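How to run a cloth-handling demo at an open day

Updated September 2018 after our second go at it. Quick notes, mostly for whoever does the next one in February.

Before you start

Pick the garments the night before. Soft stuff with some body to it. Avoid anything shiny – slides straight out. Bring spares. Load the Zalleo routine and run it through at least 2 times with no visitors in the room. Write the job number on the card (ours was 3529, the old 3248 has the wrong approach height, dont use it).

Padded surface, plain colour, nothing patterned. Visitors need to see the cloth and so do the cameras.

Step 1 – the pinch 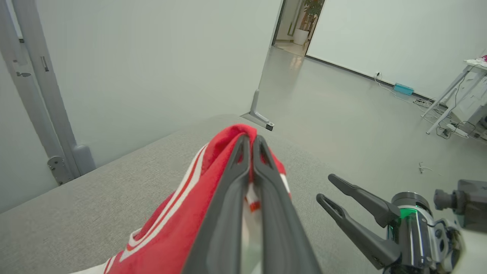

Start with one arm only. People follow one arm, they lose track with two. Bring the fingers down closed-ish, open, drop, pinch a fold. Stripes help a lot – the red top has white ones running diagonally, so even from the back row you can tell which way the cloth is lying. Keep the second gripper open and low over the surface while you talk. Then it's ready for its turn and you don't get a long pause.

Slow the arm right down for this bit. The Mavetti default is too quick for a crowd.

Step 2 – let go and reset

Open fully, back off, stop. Count to 7 in your head. This is when the questions come, so take them now. Usual ones: does it know what a shirt is, can it do socks, how much. Have a answer ready for the last one.

Don't tidy the cloth by hand between tries. Spoils it.

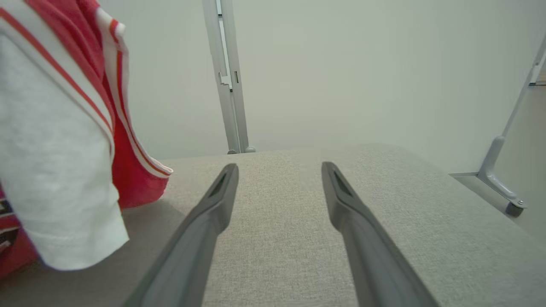 Fingers open over the padded top, red and white clothing bunched to the left.

If the cloth has drifted too far over, nudge the start point in the Stelley panel and go again. Small nudges. Save it under a new name or you will lose the good one.

Step 3 – the lift

Go in for a big fold, not an edge. Close, wait, then up. Say out loud what the arm is about to do before it does it, espescially with kids at the front.
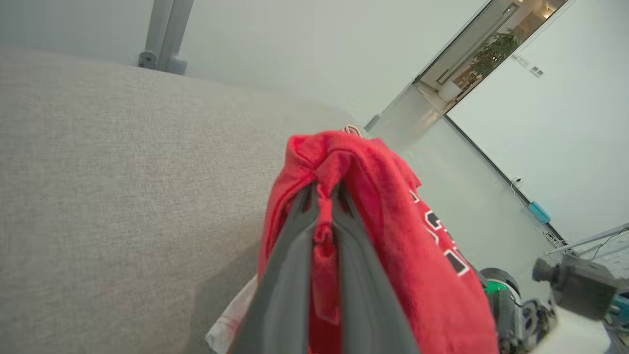

Red garment pinched up into a peak, printed side to the right.

Hold it there for photos. Then lower, open, park both arms.

If it misses

Carry on. Run it again from step 1. People like a second try more than a perfect first one. Two misses in a row – swap the garment.

Afterwards

Power down in the usual order, Mujić controller last. Cables off the floor. Copy the logs before anyone borrows the laptop.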